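Diary, August — plates, paint and the long way to Bilero
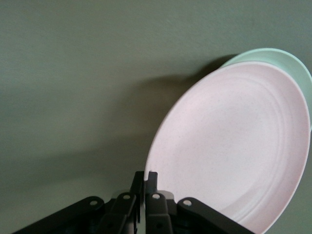 Photo: own collection

Woke at six with the heater ticking and a list in my head, so I got up and wrote it down before the kettle boiled. Thirty days of not buying anything for the kitchen ends tomorrow (31 days in the month, so I suppose I get a bonus day of virtue). I've mostly stuck to it! The pink plate doesn't count, I had that long before. I do love those little dark speckles though, they make even toast look like I've gone to some trouble.

The big thing is the move. I've decided on the unit at Ararness. There, it's in ink. The rent is 430 a week, more than I wanted to pay, but it has a proper window over the sink and a lemon tree out the back that looks half dead and might only need a feed. The other place was cheaper and smelled of wet dog. I rang the agent at lunch and said yes before I could talk myself out of it, then sat in the car park eating a sausage roll and feeling sick and thrilled.

Removalists next. Rotich quoted me 965, stairs included, and Candness wanted up to 1000 depending on the fridge. I've gone with Rotich. The woman on the phone was lovely and told me to pack plates on their edge, like records, with a tea towel between each one. I've always laid them flat and I've always broken one — so that explains a fair bit of my life.

Drove out to Bilero after work for boxes. The bottle shop had a mountain of them by the bins, the good ones with dividers, and I filled the back seat until I couldn't see out the rear window. Came home by the river road with the wattle just starting. I'll miss that drive, even the bit with the potholes.

Dinner was eggs, again. I started on the linen cupboard at eight and found two doona covers I'd forgotten about, a hot water bottle with a perished neck and Mum's tablecloth with the gravy stain. Kept the tablecloth. Chucked the bottle. Still haven't rung the electricity people, must do that in the morning before work.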